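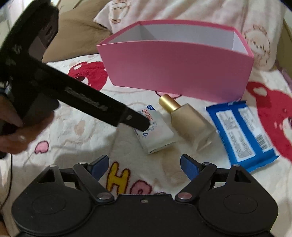 Every spring somebody in government rediscovers packaging and promises us less of it. The latest pledge, which our council in Flestport signed up to in March, asks shops to be "open and easy" by the end of next year. I have read all 14 pages and I still couldn't tell you what either word means. What I can tell you is how things get opened in most homes, and it is a kitchen knife with its point set against a small white carton and somebody's fingers wrapped round the other end. A pledge that doesn't mention knives has not been written by anyone who takes in parcels.

The line from the trade is that tough packaging protects the goods. Does it? Kustadon, who sell half the small electricals in our town, put out a glossy leaflet saying their new packs had been tested by 400 shoppers. It didn't say what the shoppers were asked, or whether any of them were over 70, or had sore hands, or were trying to do it one-handed with a toddler on the hip. I wrote to ask. I got a voucher for £3.

I don't believe the stuff is there for us. It is there for the lorry, the warehouse shelf and the thief, in that order, and the person who paid for the thing comes a poor fourth. Fair enough, perhaps, if they said so. Instead we get the little printed arrow and the words "tear here", over a strip that comes away in your fingers and leaves the box as shut as it was before.

Then there is the money. The council has set aside £3,000 for posters about the pledge. Posters! For that you could buy a decent pair of scissors for every sheltered flat on the Geddes estate and have change left over. I'm told Mitberg tried something similar and called it a success, though when I looked for figures all I found was a photograph of the posters.

My own test would be cheap. Put the people who sign off these packs in a room with a week's shopping and no blades of any kind, and don't let them have lunch until they've got into it. Until a firm is willing to do that, I'll treat "easy open" the way I treat "serving suggestion". And I'd like my voucher to be worth more than the stamp and envelope it took to get it.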